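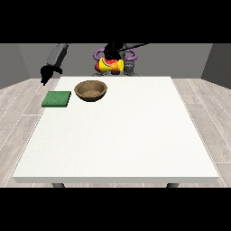 Mesa branca com esponja ou pano verde (simulação por computador)

De: Enikő Szűcs
Para: lista Obras em Casa
Assunto: Re: Juntas abertas no muro de suporte
Data: sex., 19 de abril

Em resposta à mensagem do Grodier:

> O muro do fundo do quintal tem 14 metros e está a inclinar
> para o lado da rua. As juntas abriram no terço superior.
> Não encontro furos de drenagem. Basta refazer as juntas
> com argamassa, ou tenho de desmontar?

Refazer as juntas sem drenar não resolve. A água fica retida atrás do muro e empurra-o outra vez no inverno seguinte.

Tive o mesmo problema em Menville. Abrimos uma vala por trás, até à base, pusemos um tubo perfurado envolvido em geotêxtil e enchemos com brita. Paguei 700 euros pelo material, sem mão de obra. O troço mais inclinado teve de ser desmontado e refeito.

Antes de decidir, mede o desvio com um fio de prumo em vários pontos e repete em junho. Se tiver aumentado, chama um engenheiro. Até lá, não estaciones junto ao muro nem deixes terra amontoada em cima.

Quanto à argamassa, se a pedra for macia, usa cal hidráulica. O cimento puro é demasiado rígido.

A brita comprei-a na Upadhyay, que entrega em sacos grandes. Não sei se vão até Bundcombe.

Enikő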